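How Does a Robot Learn to Pick Things Up?

Think about how you learned to tie your shoes. Somebody showed you, then you tried, and it was a mess. Then you tried again. And again! Robots can learn in a very similar way, and the things they learn from are called examples.

An example is one try at a job, saved from start to finish. Say the job is "pick up the box." While the arm moves, a computer saves what the cameras see and how every joint bends. A camera near the robot's wrist is great for this, because it gets to look right past the fingers at whatever they are reaching for. 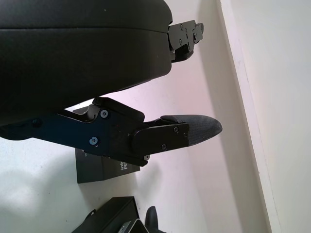

One example is not enough, though. If a robot only ever saw a box in one spot, it might get very confused when you slid the box over a little! So the people at the Dridstead lab move things between tries. They turn a box sideways, or swap it for something with a different shape.

Khôi Diệp works there, and his favorite job is guiding the arms. On a good day he can save about 80 examples before his shoulders get tired. His team's collection is called Brelivari, and it has 2644 examples in it so far. That's a lot of reaching and grabbing!

A second camera looks down from higher up, where it can take in the table and both arms. Two views are handy – if a hand blocks one camera, the other may still see what is going on.
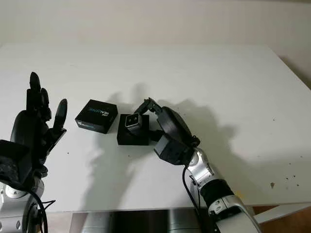 What about the tries that go wrong? Khôi's team checks every one. Some get thrown out, like when the saving stopped too early. Others are kept and marked "missed," so the computer can learn what a miss looks like too.

Then comes the practice part. The computer goes through all the examples again and again, guessing how the arm should move next. When a guess is off, it changes its numbers a tiny bit and guesses again.

Try it yourself! Ask a friend to pick up a cup in 4 different ways, and write down what the fingers do each time.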